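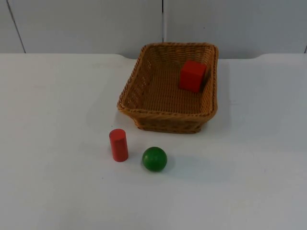
ok quick thread on the Mirnance lockout bc people keep asking me at the gate

day 5. still out. the company walked away from the table and says we did. we have the emails

what they want: new hires on a lower wage, forever. same line, same shift, less money. that's it, thats the whole fight

the rest of it (scheduling, the boot allowance) was pretty much settled in February

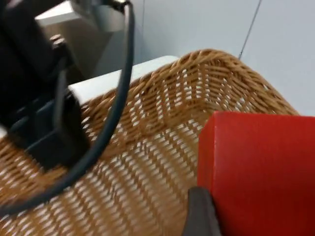 Zamfira Neagu

someone asked about the vote. 72 per cent against the offer. not close. Local 2694 members from both plants, Sandstead and Prilline

and yes Prilline went harder than us, good on them

Yung-ching Kao from our bargaining team was on the radio this morning, 3 minutes, and got more in than I would in an hour. will post the link when I find it

labour board hearing is on the bad faith complaint ONLY. it doesn't end the lockout. please stop telling ppl we're back next week, my own cousin rang to congratulate me
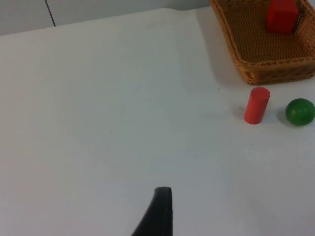 Basket on the table.

pickets: 6 am at the Tse Road gate, noon at the front. we're thin at noon. if your on afternoons anywhere else in town come stand with us for an hour

don't block the neighbours driveway again. they've been decent, they let us use the tap

hardship forms go to your steward, not me, I'll only lose them

more after the hearing. solidarity, phone's at nothing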